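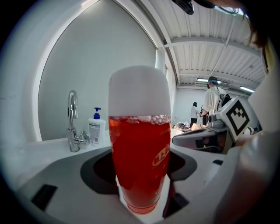

Manipulation policies trained only on rigid objects tend to fail on the first full glass. The gripper closes correctly, the lift is clean, and then the contents keep moving after the wrist has stopped. Skorumix, a research group working on kitchen tasks, spent the winter measuring how much of that failure can be removed by changing the demonstrations and leaving the network alone.

Its method starts with people. Operators carry a handheld gripper fitted with a fisheye camera and a square fiducial marker, and they do the work themselves at ordinary counters and sinks. No robot is present during collection. Gripper motion is recovered afterward from the video, then replayed as training targets for an arm carrying the same fingers.

The group recorded 600 demonstrations with drinking glasses. Of these, 44 were lost in tracking, mostly where the hand turned sharply near a faucet. The remaining 556 were split by operator instruction: 277 were performed at whatever speed felt natural, and 279 under a spoken limit on wrist acceleration. Two policies with identical architecture were trained, one on each set.

In testing, each policy made 143 lifts with a filled glass. The limited set spilled less, as expected. The less expected result concerned foam. A tall head hides the liquid line, and the natural-speed policy often gripped too high on the glass when it could not find that line. The limited policy gripped lower and more consistently. The authors attribute this to longer approach segments, which give the network more views of the glass before contact.

Paulauskas, the lab that supplied the test arm, reran the trials in March with its own glassware and saw the same ordering, with a smaller gap. Tapered glasses account for most of the difference.

Cost is the open issue. Slow demonstrations take longer to record, and Skorumix has not yet tested whether natural-speed data, resampled in time, would do as well. That comparison is next, along with stemmed glasses and handled mugs.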